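Folding School
Two days with the people who teach robots to do the laundry

I fold towels badly. I should say that up front, because I spent two days watching people who fold towels for a living (sort of!) and I came home and did mine exactly the way I always have, in thirds, crooked.

The Sukach workshop is one big white room with pipes and ducts all over the ceiling, and I loved it right away. There are cameras up there too, and black curtains along one side, and in the middle of it all a pale green table with a little potted tree and a clear bin of folded towels, green on top, then orange-yellow and pink. I reached out to straighten the top one. "Please don't," said Selma Papadopoulos, very kindly.

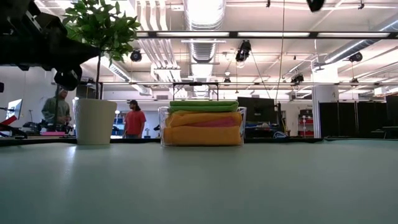 What counts as an example

Selma runs the collection floor, and her whole job is examples. A learning system needs to be shown a thing being done, over and over, start to finish, and each showing is saved as what they call an episode. An operator guides the arms through the task, the cameras record it, and the positions of all the joints get saved alongside. The current job is called Rellar, and it goes like this: towels start out in a mess on the mat, get folded, and end up stacked in a clear container.

I asked how many episodes they'd saved the day before I came. "102," she said, and then she told me about the ones they threw out, which she obviously found a lot more interesting. A fold that slipped and got fixed stays in. A fold where the operator sneezed and waved an arm around for a while goes.

The mess matters more than I expected. If every towel starts out flat and square, the system learns about flat, square towels and not much else, so Peiyu Bai sets the table differently every time.

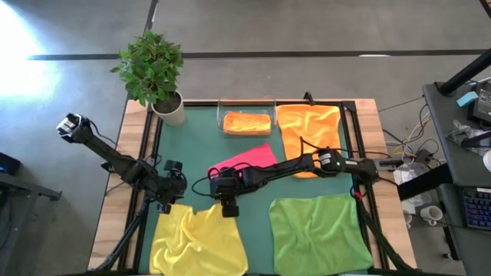
Peiyu has opinions about crumpling. Dropping a towel from shoulder height is good. Scrunching it in your fist is cheating, because everyone's fist scrunches the same way and after a while you can see it in the data. She used to work in a hotel kitchen and says this is the same kind of tired - your feet, mostly.

They let me try driving on the second afternoon. I held the two handles, the arms moved when I moved, and I felt like a genius for maybe a minute. Then I tried to pick up a corner. You want your fingertips so badly! There's no feeling for when you've got one layer and when you've got two, so you watch the view from the wrist camera and you guess. My five attempts were all deleted, with my blessing. 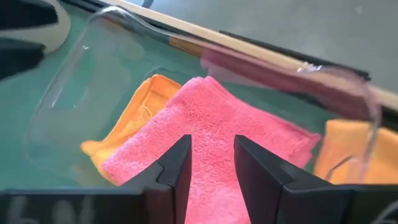
Between the fingers: pink toweling as the wrist camera sees it, with orange beside it.

Vesela Obradović, who trains the models on all this, is waiting for more corners. She'd take two more weeks of nothing but corners if Selma would give them to her, and Selma won't, at least until the stacking is done. They were still arguing about it, pretty cheerfully, when I went to find my coat.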